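# How to budget for a two-arm bench cell without forgetting half of it

I've now put together budgets for three of these, and the first one was embarrassing. The arms were right to the penny. Everything else was a line that said "misc." and a number I'd pulled out of the air. So if you've been asked to price a two-arm tabletop setup for a lab or small shop, here's how I do it these days.

## 1. Write down the job before you ask for a quote

Vendors will happily quote you an arm that lifts three times what you need. Before you email anyone, write one page that says what gets picked up, how big it is, and whether one hand has to steady a part while the other works on it.

That last question decides whether you need two arms at all! Ours did. We do small assembly tasks with pegs and toy blocks, and one gripper usually has to hold a plate still. If your parts can sit in a fixture, price the fixture first. Orla Horgan at Plernar talked herself out of a second arm that way and spent the money on a better gripper.

## 2. Split the sheet into four parts

- **Arms and controllers.** Ask if the controller, the stop buttons and the software license are in the price. Get the answer in writing.
- **Grippers and wrist hardware.** Fingers, brackets, adapter plates, spare fingertips. Order the spares now, you'll be paying shipping on them later otherwise.
- **Table and mounting.** Top, surface covering, mounting plates, bolts, any brackets along the edge.
- **Power and cabling.** Adapters, extensions, connectors, straps, cable trays.

I keep the sheet in that order because the quotes tend to arrive in that order too, and the last two parts never arrive unless you chase them.

## 3. Measure the table with both arms reaching in

Tape out the tabletop on the floor and mark where the bases go. Then mark the patch in the middle that both grippers need to reach. People buy the table from the arm's maximum reach, and then find the two elbows want the same bit of air – ask the vendor for a model of the arm bent at a working pose, near the surface, and plan from that. 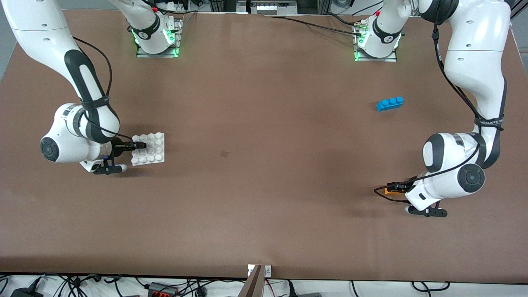
*Peg plate in one gripper, blue block still out on the table.*

Look at how much floor goes to cables at the near side of a table like this. I'd left no money at all for managing them on my first sheet. Kieran Quinlan, who was checking my numbers, wrote "where do the wires go?" next to the total and handed it back. Fair enough.

My rule now is to sketch every cable from end to end, including the ones that run along the arm, and add slack at each joint. Then price trays or covers for whatever lands on the floor where people walk.

## 4. Get the small stuff priced properly

The mounting and cabling lines on our last sheet had 31 items on them. Most were cheap. A few weren't, and one connector had a longer lead time than the arms did (I'm still a bit sore about that). I put $400 aside for task parts as well: plates, pegs, blocks, things that get dropped or chewed up by a gripper that closed too hard.

## 5. Compare quotes line by line

We had quotes from Tutow and Dolan, and the totals were miles apart until I lined them up. Dolan had included installation and a training day. Tutow hadn't, but their grippers came with the wrist brackets. Once I'd filled the gaps the difference was small, and we went with the one that would answer the phone.

Things to ask both sides:

- Who pays shipping if an arm goes back for repair?
- Can we buy the second arm later at the same price?
- What's the lead time on a replacement gripper?

## 6. Plan the order dates

Work backward from the day you want the first task running. I allow about 6 weeks between the table being ready and that day, for mounting, cabling and calibration. Order the table early, even if it means storing it. We asked for ours in March and I'd go sooner next time.

If you want my blank sheet, Philomena Kavanagh keeps the current copy in the shared purchasing folder. The cabling tab is the newest one, so check the formulas before you send it to anybody.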